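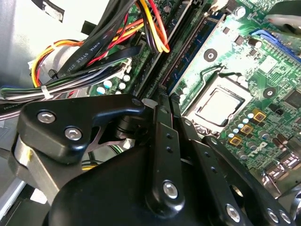

A computer that is ten years old can still have a good life ahead of it if people would only stop throwing out the power cord, came the reply when I asked at the front counter what they wished donors knew. Cords, and the screws for the side panel. They buy both by the box.

Thu 14 March
By the Jullow Newsletter

The Memholm reuse center held its spring open day last weekend. I took the number 27 bus from the station, which stops across the road from the gate. The ride is 20 minutes. Drivers should know that the small parking lot fills early and the overflow lot is a walk uphill on gravel.

Memholm takes in household goods of most kinds and sells them again. The building used to be a dairy, and the floors still slope toward the drains, so the heavier furniture stands on wedges. Furniture and lamps are downstairs. Books, records and kitchen things are up a ramp at the back, and electronics has its own wing with a separate entrance for drop-offs.

I started with furniture. Prices are written on paper tags and don't move much. A pine dresser with one replaced drawer was 50 dollars, and a pair of kitchen chairs was 18. I thought the chairs were the better buy, but they were sold by the time I came back from the ramp.

Electronics was the busiest part of the day. There was a short talk on what to do before giving a computer away: copy off what you want to keep, sign out of your accounts, and ask how the drive will be erased. At Memholm you can have the drive handed back to you if you prefer. Desktops are popular with them, as the memory and the power supply can often be swapped for parts from another machine. Thin laptops are harder, and many are taken apart for parts.
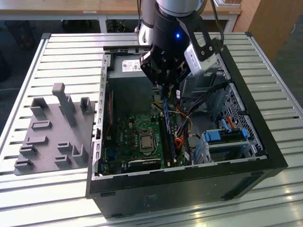 Monitors are tested before they go on the shelf, printers are not, and the sign over the printers says so. I would skip the printers.

Lunch came from the Pernel bakery stand in the yard. The lentil soup was good and the rolls had run out. Tănase, the upholstery shop from down the hill, had a table next door with fabric remnants and a demonstration of how to re-cover a dining seat. It took longer than the schedule allowed – mostly because of old staples – and the talk on clock repair started late as a result. I left partway through that one to catch my bus.

The next open day is in May. Entry is free and the ramp is fine for strollers. Bring cash for the food, and take a bag for books, as the center doesn't hand them out.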